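Drindville, August, 6.40 am

Spare room log, continued. 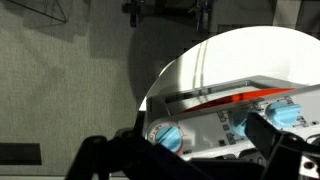 Minimum overnight was 4 degrees outside. Left the Maes column heater off in the hall so it wouldn't muddy the readings. The white appliance went on the carpet again, same position as last night, door shut, towel along the gap.

Spent longer on the controls than I meant to. The big pale blue knob has a bar grip and a ring of ticks, red and dark, with a red arc running along the bottom of the dial. The manual (Hellico, reprinted badly, two pages stuck together) covers a different model and has no arc at all. I have been treating the numerals as relative and writing down the knob position by eye, to the nearest tick. Repeatability is poor. Going up to a tick and coming back down to it do not give the same room temperature, so from tonight I will always approach from below.

Plug-in meter read 938 watts once it settled. Earlier entries used the figure from the manual, so the cost column is wrong back to the first page. Will redo it in pencil.

Thermometer is on the bookshelf, 100 cm off the floor. Pieter Van der Linden rang and said it should be at pillow height if the point of the exercise is sleeping in there. Fair. Moved it to the bedside table after breakfast, and drew a line across the page so I don't compare the two sets.

Carpet in front of the heater checked by hand after 30 minutes. Warm, no smell, no change in the grey. Vacuumed that corner anyway and wiped the curved top of the casing, which shows every fingerprint – soft cloth, no spray.

Still to do: draught strip for the window (Flelau had the narrow one only), second blanket out of the linen press, ask Pieter what time he expects to arrive. Fuse box label for that circuit is illegible and needs rewriting.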